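Soft jaws or stiff jaws for cushions and laundry?

Britta Reuter
3/10/20
I have 182 pick attempts logged with the stiff Gromex jaws on a pair of hand-held grippers, and the soft Rinis set is still in its bag. Cushions are what beat me. The stiff jaws either pinch a corner and let it slide, or close on nothing with great confidence. Swap now or finish the run first?

Lev Dmytriv
Finish the run. Changing jaws halfway gets you two small logs and one big argument. Before you blame the jaws, look at how you come in. I start with both grippers over the front edge of the seat, jaws toward the cushion, and close on the sides.

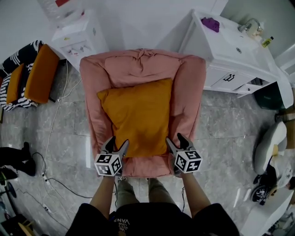
What I'd check before buying anything:

Jaw opening. Measure it against a squashed cushion. The fluffed-up kind is a vanity figure.

Marker cubes. If they knock the armrests on the way in, your tracking goes off to visit relatives.

Grip force. Mine went up 7 notches and I quit dropping things. I also own a dented cushion.

Vitalii Onyshchenko
soft ones. had the same problem with towels, never went back. they do pick up lint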